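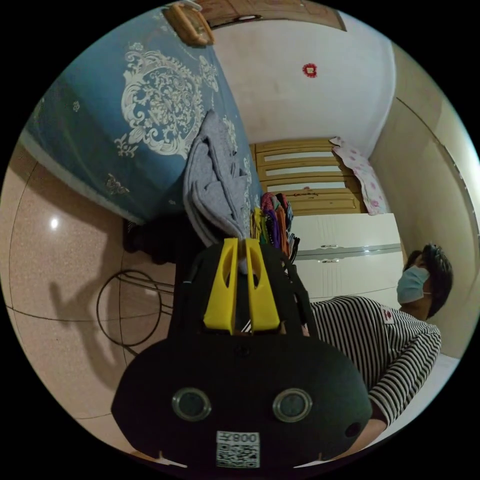
Which of the hand-held grippers should a newcomer pick up first? Start with the one that has the narrower fingers, practice on soft things like towels and sweaters, and leave the wider pair until your wrist has settled down.

We have been asked that question more often than any other since the last newsletter went out, and it seemed only fair to give it a proper answer with some of the reasoning behind it, so please pour yourself something warm and settle in. Those of you who only want the sign-up details will find them at the end, as always.

For readers who joined us lately, the Mollgate trial is our comparison of two hand-held grippers, the Truria and the Kerell, in ordinary home settings. We spent the winter trying them on a bench, and the bench taught us a good deal about springs and screws, but a bench is flat and tidy and very well lit, and a bedroom is none of those things. A bedroom has bedspreads that hang down over the side, clothes hanging close together, a shiny tile floor that throws the light right back at you, and a gray something folded across the bed that may slide off just as you reach for it. So this spring we moved the whole comparison indoors, so to speak, and we are so glad we did!

Each person taking part works through 21 short tasks with one gripper, has a rest, and then does the same tasks with the other. Most of them are the sort of thing you do every day without a thought: lift a folded piece of clothing from the bed and lay it down again, straighten a pillow, take hold of a sleeve among the hanging clothes without dragging its neighbors along with it. We had 16 sessions completed by the time of writing, and the notes that came back were wonderfully frank.

The Truria is the lighter of the two, and nearly everyone took to it quickly. Its fingers close with a gentle, even pull, and on thin cotton it was the clear favorite. People liked it less on thick knits, where the tips tended to pinch a single layer and leave the rest of the fold behind. The Kerell has the wider bite and did much better with towels and heavy sweaters, but it asks for a firmer squeeze – several of you mentioned a sore thumb by the end of the second round, and we have taken that to heart. We are going to try a softer return spring in May and will report back on whether it helps.

A word on fingertips, too, as the subject is dear to some of our longtime readers. The Jafarzadeh tips, which slip over the ends of the fingers on either gripper, arrived too late for the first sessions, and we have only tried them on 3 tasks so far. They hold smooth fabric very nicely. They also pick up lint like nobody's business, and wiping them between tasks adds more time than we had hoped, so we aren't ready to recommend them for everybody just yet.

Now for the lighting, a small matter that has caused us no end of fuss. A glossy floor and a strong lamp will put a bright spot in the view and a long shadow of your own hand beside it, and both of those can make footage harder to compare later on. If you can, move the lamp before you begin and then leave it alone for both rounds – a dim room that stays the same is more use to us than a bright one that keeps changing. The same goes for loose cables, which are best coiled off to one side where your feet won't find them.

Sign-up for the next round is open until all 63 places are taken. You don't need any experience with grippers, and left-handed folks are especially welcome, as we have heard from very few of you. Reply to this newsletter with the word Mollgate in the subject line, let us know which gripper you would like to start with, and we'll send you the task sheet and a loan form.

Newsletter sent 19/04/2020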